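Gastine Weavers' Newsletter
Technical column: planning a two-panel plaid tablecloth

Agnes Viklund

Several members asked at the April meeting how to plan a plaid that will still line up when two loom widths are sewn together. The question usually comes up after the first panel is off the loom, which is late. The arithmetic below is for a square cloth in plain weave, woven in two panels on a loom with 40 inches of usable width. Anyone with a narrower loom can follow the same steps with a smaller repeat or a third panel.

Yarn and sett

The yarn is Hotunel unmercerized cotton. I sampled it at 16 ends per inch first. At that sett the cloth is soft and hangs well, but the weft packs in more than the warp, and a band that should be square comes out visibly short. Closing the sett to 21 ends per inch gave me a balanced cloth with a moderate beat. If your beat is heavy, weave a sample a full repeat long and measure it under no tension before you commit. A ruler laid on the cloth while it is stretched on the loom will tell you less than you think about the finished proportions.

At 21 ends per inch, a width of 40 inches takes 840 ends per panel. The weft is planned at 21 picks per inch to match.

The repeat

One full repeat is 231 ends, or 11 inches in the reed. Starting from the middle of the blue band, the order is:

Blue, 33
White, 40
Yellow, 11
Green, 63
Yellow, 11
White, 40
Blue, 33

The two blue halves meet at each repeat and make a full band of 66. The sequence reads the same in both directions, and this matters more than the choice of colors. A repeat that does not mirror will also work in two panels, but the second panel then needs its own warp order, so a single warp will no longer do for both.

Three full repeats use 693 ends. The 147 ends left over carry the sequence on through blue, white, yellow and the whole of the next green band. The panel therefore starts at the center of a blue band on the seam side and stops at the end of a complete green band on the outer side. If your own band widths leave you partway through a narrow stripe at the outer edge, change the bands on paper. It is much easier than disguising the stripe in the hem.

Joining the panels

Both panels come off the same warp. With the first panel laid flat, flip the second over lengthwise so that its blue selvedge meets the blue selvedge of the first. Plain weave has no right or wrong side, so the flip costs nothing. Do not rotate the panel by mistake and then wonder about the weft order. In this particular plan a rotation would also match, as the weft sequence is symmetrical too, but errors in the beat will then sit at opposite ends and the bands will drift out of line along the seam.

The two half bands of 33 make one blue band of 66 with the seam down its center. A seam inside a wide band is less noticeable than one at a color change, where any unevenness shows as a wobble in a line that is supposed to be straight. I use a figure-eight stitch worked by hand from the blue warp yarn, catching the outermost weft loop on each side, one loop at a time. Machine zigzag is stronger but leaves a ridge that can be felt under a glass.

The matching problem is in the weft direction. If the first panel was woven at 21 picks per inch and the second at 20, the bands will be several inches apart by the time you reach the far hem. Count picks. Do not rely on measuring. I also keep a paper tape pinned to the first panel, marked at every color change while the tension is off, and check the second panel against it once per repeat.
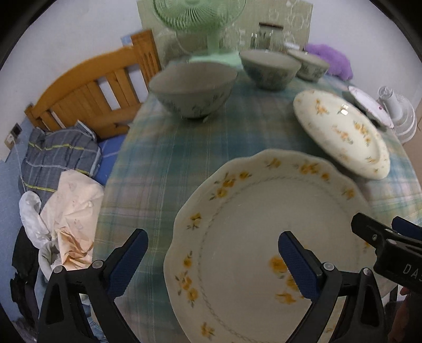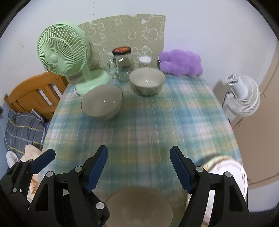 Plaid tablecloth, two views.

Weft order

Start and finish each panel with a complete green band. The picks run green 63, yellow 11, white 40, blue 66, white 40, yellow 11, and then back to green. Seven repeats of that plus the closing green band come to 1,680 picks, or 80 inches. The joined cloth is 1,680 ends wide, so the two directions agree and the cloth is square before washing. After washing it will be as square as your beat.

The hem comes out of the outer green bands on all four sides. These are three inches wide on the loom, and a turned hem of one inch with a half-inch tuck leaves a usable border. Some members prefer to add extra picks for the hem and keep the green band at full width. If you do this, remember that there is no equivalent room on the sides unless you give up something in the warp.

Carry the yellow and white up the selvedge only where the gap is short. The yellow stripe is narrow, and the distance to the next yellow is either the green band or the long run of white, blue and white. I carry nothing across either. Cut, tuck the tail into the next shed for an inch, and place all tails on the outer selvedge, where the hem will cover them. On the seam side they thicken the edge and the join will pucker.

Yarn quantities

Each woven panel is 80 inches. Allowing a tenth for take-up brings this to 88 inches, or 176 for the pair. Add 28 inches of loom waste and 12 for a sample, and the warp is 216 inches, exactly six yards. By color:

Blue, 231 ends, 1,386 yards
White, 280 ends, 1,680 yards
Yellow, 77 ends, 462 yards
Green, 252 ends, 1,512 yards

The total is 5,040 yards for the warp. The weft needs a little over 3,700 yards before any allowance, and I would add a tenth to that for draw-in and tails. Buy all of one color from one dye lot. The center seam puts warp from both panels side by side, but they are the same ends, so the warp will match regardless. It is the weft that shows a lot change, as a step in every band where it crosses the seam.

Threading and tension

Thread straight draw on four shafts and treadle as plain weave. Two shafts will do the work, but at this sett the heddles are crowded and the shed does not open cleanly. Wind the warp in four sections and beam it with firm paper or sticks all the way. Six yards is not long, but slack on one side at the end of the second panel will give you a band that slopes, and a sloping band cannot be matched to a level one by any method of sewing.

A temple is worth the trouble. Without one my draw-in was nearly two inches by the second repeat, and most of it was on the side away from my stronger hand. Move the temple every inch and a half. Keep the teeth in the outer few ends and check that they are not splitting the yarn on the seam selvedge.

Where the shuttle is put down between sessions makes a difference as well. Stop at the end of a color band and release the tension. A line left by the reed in the middle of the green will soften in the wash, though in my experience it does not always disappear.

Finishing

Sew the panels together before washing. Cotton off the loom has some give, and small differences in length can be eased in at a few stitches per inch. After washing, each panel has settled at its own dimensions and the easing shows. Baste the seam first at every color change, then work from the center out toward both hems.

Wash warm with a mild detergent, full cycle, and dry on low heat until damp. Press from the middle of the cloth outward with the iron moving along the threads, never diagonally. My sample lost a tenth in each direction between the reed and the ironing board. Applied to the full cloth, this gives 72 inches square before the hems are turned, which fits most round tables with a moderate drop. Hem after the first wash.

If the blue is a strong one, test a few inches of it knotted to the white in hot water for an hour before winding the warp. The paler blues have given me no trouble. Petrauskas reports that the darkest green tinted her white on the first wash, and that a second wash straight away, without drying in between, took most of it out.

Drafts and record sheet

The full color order is written out in the guild binder behind the Prisen towel drafts, with my sample at both setts stapled to the page. Please do not remove the sample. A blank record sheet is included for picks per repeat, measured length off tension, and width at the fell, with a column for each panel. Completed sheets can go back in the binder, particularly from anyone who used a different cotton.

The reed for 21 ends per inch is not a common one. A 10.5 dent reed sleyed two per dent is the direct answer, and the guild owns one. With a seven dent reed, sley three per dent and expect some reed marks until the cloth has been washed. Sign out the guild reed by 6th June if you want it for the summer.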